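Questions about the Rekley rotary table kit, mostly from the machining side. Revised October 22, 2018. Electrical questions go to Szu-yu Yeh.

## What ratio is the worm drive?

90:1. One full turn of the handwheel moves the table 4 degrees. The older Tang castings used a different worm, and the two are not interchangeable.

## Can I fit a stepper to it?

Yes. Remove the handwheel, fit the Sovo adapter plate and use a flexible coupling. A rigid coupling will load the worm shaft bearings if the motor is even slightly out of line.

## How do I set the worm mesh?

Loosen the eccentric sleeve, bring the worm in until it binds, then back it off until the handwheel turns freely through a complete revolution of the table. Check every quadrant. Wheels are rarely perfectly concentric, so set the mesh at the tightest spot and accept a little play elsewhere.

## Does backlash matter if I only index in one direction?

Very little. Always approach the position from the same side and lock the table before cutting. If you overshoot, go back at least half a turn of the handwheel and come up again.

## My part needs 66 divisions. Will the errors add up?

They will if you move by a rounded angle each time. Work out each position from zero and round once, at the end. The Estetti controller does this in divide mode, but not in jog mode.

## How do I center the table under the spindle?

Put a dial indicator in the spindle and sweep the center bore. Adjust X and Y until the reading is steady, then zero both axes. Center the workpiece as a separate step, by turning the table under a stationary indicator. Wing-sze Tsang's notes give the full procedure.

## Which oil should I use?

Light way oil in the worm housing, up to the sight line. Do not use grease - it holds chips against the teeth.

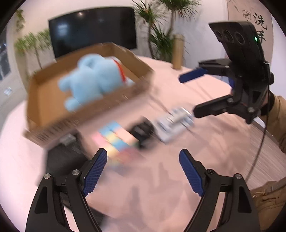
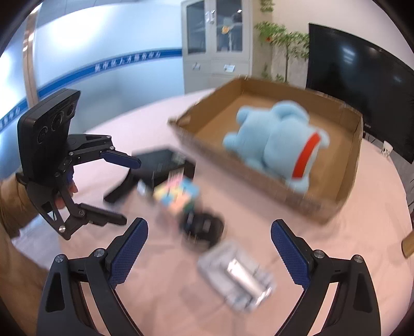 ## The table moves when I tighten the lock. Is it faulty?

Usually not. Clean both clamp faces and check for burrs. If it still shifts, tighten the two clamps in turn, a little at a time. Shuk-fan Au has replacement clamp pads.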